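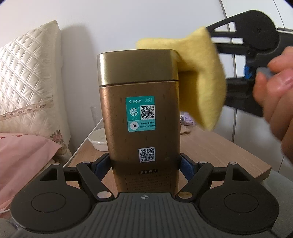 A tea tin with a gold lid in front of a bedside table, a pale yellow felt cloth over one corner.

FOR IMMEDIATE RELEASE

Jodum opens Trutatetti, a season of small care for tins, boxes and the tops of bedside tables

Free workshops, a household booklet and a month-long display of well-used tins come to Medrano Hall in November

WERNLEY – Jodum, the Wernley home care shop and workroom, is very happy to announce Trutatetti, a full season of free events given over to the everyday containers that sit on our shelves, kitchen counters and nightstands, and to the simple business of dusting them, emptying them, filling them again and finding them a good spot to live. The season runs all through November at Medrano Hall, two doors down from the shop, and everyone in Wernley and the towns nearby is warmly invited to come in, with or without a tin under one arm.

Over the course of the month there will be 18 workshops, each lasting 60 minutes and each looking at one small corner of the home. Some are about kitchens and some are about sewing things. A good many, to our own surprise when we sat down to plan the calendar, are about bedrooms, and in particular about that little stretch of tabletop beside the bed where a glass, a bowl, a charging cable and a favorite tin of tea so often end up keeping each other company.

"We asked our customers last winter what they would most like help with at home, expecting to hear about garages and attics," said a spokesperson for Jodum. "What came back, over and over, was the nightstand. People told us they look at it last thing at night and first thing in the morning, and that it never seems to get a proper wipe. We thought that was a lovely place to begin."

The shop received 667 replies to that question, on cards left in a box by the register, and read every one of them. Many people wrote far more than the card had room for and carried on up the margins and over the back. Tins came up again and again: tea tins, cookie tins, button tins, tins that used to hold throat drops and now hold spare keys. Several people asked whether they ought to be polishing them. A few wanted to know how to get an old smell out of one, and one family sent in a whole page, front and back, about a tin that three generations had been arguing over in a friendly way for years. (The family has kindly agreed to lend it for the display, and the argument will be printed alongside it.)

ABOUT THE WORKSHOPS

Every session is hands-on and taught at long tables, with plenty of room to spread things out. Participants are asked to bring one container from home and, if they like, whatever normally sits beside it. Cloths, brushes, bowls and warm water are all provided, along with tea and something to eat with it.

The season opens with "The Lid and the Corners," a gentle introduction to cleaning metal tins that have printed, lacquered or aged finishes. The approach taught at Jodum is a cautious one. A dry, soft cloth comes first, felt or flannel, laid over the lid and drawn down the sides in one direction, with the tin held steady so that the cloth does the moving. Corners get a second pass with a fold of the cloth over one fingertip. Water is brought in only where a dry cloth has not been enough, and then only on a cloth that has been wrung out hard, and the tin is dried right away. Paper stickers and labels are worked around, and anyone who would like to take a label off is asked to wait a week and see if they still want to. We have had people come back to the shop quite sad about a label.

"The Top of the Nightstand" follows and will be repeated several times, as we expect it to fill up quickly. In this one the whole group clears a small table together, wipes down the bare wood along the grain and then puts things back one at a time. There is a good deal of discussion at this point and we have allowed for it. Should the drinking glass go at the back, where an elbow can't reach it, or at the front, where a sleepy hand can? Is the bowl for rings and coins or for clementines? Where does the cable run, and could it run somewhere else? The workshop leaders have opinions on all of these questions and they do not agree with one another, so anyone who attends twice will probably go home with two different nightstands.

Other sessions in the series include "Tea, Dry and Dark," on storing loose leaf tea at home so that it keeps its fragrance, "What Is In the Button Tin," on sorting notions without losing an entire weekend to it, and "Boxes Inside Boxes," on using small cardboard packaging to divide a drawer. There is an early evening session for people who come straight from work, and a Saturday morning one for families in which children are welcome to bring a treasure tin of their own and tell the group as much or as little about its contents as they please.

On the matter of scuffs

One subject we would like to mention in advance, as it comes up in nearly every conversation at the counter, is wear. Older metal finishes darken and speckle, and lids that are handled every day tend to go their own way from the body underneath. Customers often bring these pieces in a little apologetically and ask how to make them look new. Jodum's advice has always been to clean off the dust and the fingerprints and leave the rest alone. Metal polish can take a printed or tinted finish off in a few rubs, and once it has gone it is gone. A soft cloth once a week does very nicely, and so does actual use, which keeps a lid moving freely better than anything we sell.

There are exceptions, of course. Rust on the inside of a food tin is a good reason to retire it from food and give it pencils to look after, and a sharp edge should be dealt with before anyone's thumb finds it. Both are covered in the workshops and in the booklet.

THE BOOKLET

To go with the season, Jodum has written and printed a household booklet, also called Trutatetti, and 4000 copies will be given away free of charge. It is a small thing, made to fit in a kitchen drawer, and it collects the advice given in the workshops together with a good many of the replies our customers sent in. There are pages on cloths (which to use for what, how to wash felt without shrinking it, when a cloth has earned its place in the rag bag), pages on wood surfaces and the rings that glasses leave on them, and a long and rather affectionate section on tea.

The tea section was the one we had the most trouble keeping short. It explains why a tin with a close-fitting lid is such a good home for leaves, why it should stand away from the stove and out of direct sun, and why a tin that has held a smoky tea should perhaps not be asked to hold a delicate white one straight afterward. It also has a word to say for keeping tea in the bedroom, which some of our readers will find strange and others will have been doing all their lives. A bedroom is usually cool and often dim, and there is no bacon being fried in it.

Copies can be picked up at the Jodum counter and at Medrano Hall once the season opens. Anyone who has trouble getting to either place is welcome to write to the shop, and we will gladly put one in the mail.

THE DISPLAY

For the whole of November the front room of Medrano Hall will be given over to a display of tins and boxes lent by people from Wernley. They will be shown the way they are kept at home, on nightstands, shelves and windowsills, next to the things that usually stand beside them, and each will have a short card written by its owner. We are not looking for rare pieces or for matching sets. A plain tin that someone reaches for every morning is exactly what we hope to borrow.

Loans can be dropped off at the shop during regular opening hours through the end of October. Please write your name and phone number on a slip of paper and tuck it inside the lid, and please take out anything you would miss. Tins will be handled by our workroom staff, dusted with a dry cloth and nothing stronger unless the owner asks, and returned in the first days after the season closes.

"It has been a real pleasure putting this together," the spokesperson added. "Looking after a small thing takes five minutes, and you can do it sitting on the edge of the bed. If a few people go home and find a cloth and give the top of the nightstand a going-over before they turn out the light, we will feel very well rewarded."

HOW TO TAKE PART

All workshops are free. Places are limited by the size of the tables, so we do ask that people sign up ahead of time, either in person at the Jodum counter or by leaving a card in the box by the register. Each household may reserve places at up to two workshops to begin with, and any remaining places will be offered again once the season is under way. The display is open to all and needs no booking. Medrano Hall has step-free access from the side entrance, and there is seating in every room.

ABOUT JODUM

Jodum is a home care shop and workroom in Wernley. It sells cloths, brushes, soaps, storage tins and other useful things for the house, mends what it can in the workroom at the back, and is always glad to look at whatever people bring in a bag and set down on the counter.

Members of the press who would like to attend a workshop, see the display before it opens or receive a copy of the booklet are asked to get in touch with the shop by letter or by phone, or simply to stop by. The kettle is generally on.

END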